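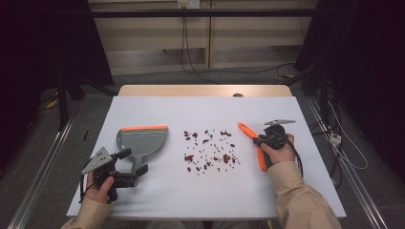

So Thursday was the bean day. I've been putting off writing this one up because the kitchen still isn't really finished but whatever, quick post before dinner.

Beans. Small dark red ones. I had a bag from Brenton (the bulk place, not the town) sitting at the back of the shelf since June and the corner had split, so every time I moved anything on that shelf, a few more got out. Under the canisters, in the groove at the back, one in my shoe. I finally gave up and took everything down.

The lesson, if you want it: do your sorting on a board. A big white one, flat on the table. Red beans on white, you can see every last one, and the bad ones too, the shriveled ones and the little stones. On bare wood I miss half of them. I used to do it on a dish towel and that's a terrible idea, they roll into the folds and then you shake the towel out over the sink and guess what's in the drain.

And a small brush and dustpan. The gray pan with the orange rubber lip, orange brush to go with it. It lives in the kitchen and ONLY in the kitchen, the floor one is a different one and they do not mix. The rubber lip is the whole reason to buy that kind. A hard edge rides up a hair off the surface and small stuff goes right under, you end up chasing the same bean back and forth like a hockey puck. Rubber sits down flat.

How I do it now:

Tip out a handful or two at a time. Not the whole bag. I did the whole bag once, never again.
Spread them so they're one layer. Pick out the duds.
Pan down first, lip flat on the board, then brush toward it. Short strokes. If you flick they jump.
Get the stragglers last, they're always out at the edges.
Straight into the jar.

Wash the pan and brush before AND after obviously. Let the brush dry all the way before it goes back in the drawer, mine got a smell last winter and I had to toss it.

The jars are Trika ones, 8 of them, wide mouth, $2 each at the Batdale flea market, which felt like robbery on my part. One lid doesn't quite close so that's the rice jar since we go through rice fast anyway. Beans got the tall one. I soaked a cup of them overnight for 8 hours and they came out fine by the way, so old beans are not dead beans, just give them longer on the stove. Mine took 80 minutes to go soft. Salt at the end, my grandmother's rule, I know people argue about it.

Other stuff that happened in the great shelf emptying:

- found three open bags of lentils. three. why do I keep buying lentils
- popcorn kernels are apparently worse than beans, they're lighter and they bounce. Pop (my father in law, everyone calls him that) swears by a damp paper towel for those and he's right
- threw out a jar of something I couldn't identify, it was either cumin or very old tea
- new shelf paper. crooked. it's staying crooked

I labelled the jars with masking tape and a marker. I had plans for nice labels, I even looked at fonts, but then it was 9 at night and the tape was right there. They look ok! Kind of like a school science cupbord but ok.

Still to do is the baking shelf, which is flour and sugar, so more brush and pan, and I'm going to do that one with the window open. Also need to figure out where the mixing bowls go, they've been on top of the fridge for a week and I nearly took one in the face yesterday reaching for the cereal.

If anybody has a good trick for getting beans out from behind a built-in shelf without taking the shelf out, please tell me. There's at least one back there, I can hear it when I shut the door.

Ok the timer's going. Bye

14 shares | 6 comments

Recent posts
The drawer of lids, part two
Bean soup, no recipe really
What I got at Batdale this time
Shelf paper and other mistakes

Contact | Copyright, all rights reserved | Back to top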